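Fonetti Robotics
2023-02-09

1/ Today we are opening orders for the Fonetti Service Hand, a gripper kit and support plan for repair shops and recycling centers that take apart desktop computers. This thread covers what is in the kit, what it costs and what it does not yet do.

2/ The kit ships as one package: the gripper, a wrist camera with its mount, a set of spare finger links, the control software and a printed setup guide. The arm is sold separately. Customers who already own a supported arm can use the one they have.

3/ Supported arms at launch are the Govar and the Aderen. Adapter plates for both are in the box. If your shop runs something else, please write to us before ordering. We will answer yes or no, and we will not sell you a kit that does not fit.

4/ The software was written with our partner Devadiga. It comes with 68 stored routines for common jobs inside a desktop case, such as approaching a memory module, releasing a latch, or holding a cable aside while a technician works. Each routine can be slowed down, paused or edited on the screen.

5/ Before opening orders we ran a trial on 500 used desktop machines of mixed age and condition. Memory removal was completed without human help on 89 percent of them. The remaining machines were finished by hand. Most of the stops were caused by cables lying across the slots - a problem any technician will recognize.

6/ On price: the kit with one year of support is 678 dollars per month, billed quarterly. There is no setup fee. Shops that return the kit within the first quarter pay only for the months used.

7/ Support is handled by our own staff and led by Rehema Khaemba, who also ran the trial. Customers receive remote help during business hours and a replacement for any worn finger link. Links are held by ordinary hex-socket screws and can be changed at the bench.

8/ From our work on desktop boards, as seen by the wrist camera:

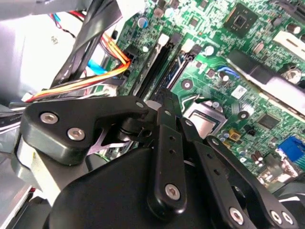

The gripper over a motherboard, between the memory slots and the processor socket.

9/ Limits you should know about. The kit is not approved for laptops. It does not remove processors or heat sinks. Power must be disconnected before any routine is started, and a trained person must be present at all times. These terms are part of the service agreement.

10/ First deliveries are planned for April, in the order in which requests are received. A deposit is not required. To request a quote, send us a message with the name of your shop, the arm you use and the number of machines you handle in a month.

11/ Questions may be posted as replies to this thread. Technical questions will be passed to Ms. Khaemba's team, and the answers will be added to the setup guide - including the ones where the answer is no.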